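Mumarach Handling Pilot: Equipment Planning Report, April
Prepared for the Grevesden office by Rhiannon Gwynne

You asked for one page on what we spent and what we want to spend next. The first part is easy. We have bought no hardware, and the simulation license was already paid for, so the quarter's equipment line stands at zero. Please enjoy it while it lasts.

All work so far is in simulation, with two arms at a table and a pudding box as the item to pick. The box is cheap, rectangular and hard to offend.

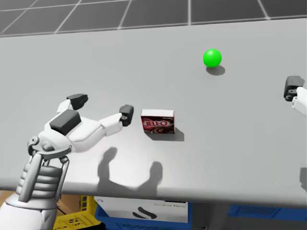
Hands or grippers

Most of the budget question sits at the end of the arm. Dusent quotes its multi-fingered hand at 4 times the price of its plain two-finger gripper, and the spare fingertips are priced like jewelry. For straight-sided cartons we would like to know what the extra fingers buy us.

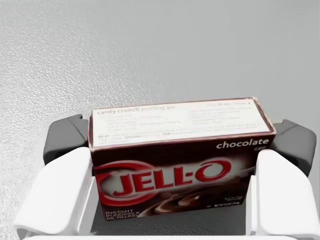
The quote also leaves out mounting plates, cables and freight, all of which we will apparently need if the thing is to arrive and be attached to something. I have added them to the request as a separate line.

Our model still treats every carton as perfectly rigid. Real ones crush, so I want 1000 sample cartons in the budget before we sign for any hand at all. They are the cheapest item on the list and the one most often deleted from it.

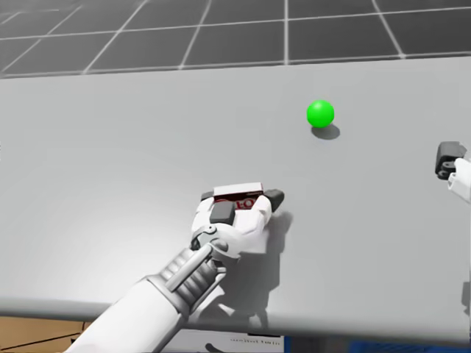
Owen would sooner see us rent one hand for a month and break it on our own time, then decide about the second. I have priced that too. Rental costs 15 percent of purchase, and Dusent will credit it if we buy.

What we are asking for

Approval to rent one hand, buy the sample cartons and hold the order for 2 arms until the rental ends. The table can wait. We have a table. 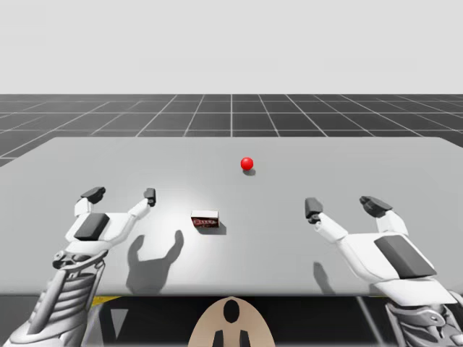 Can the arms be ordered now to save time?
They could be, but the mounting plates depend on which hand we pick, and Dusent does not take plates back.

The rental form is with purchasing and needs a signature from Grevesden.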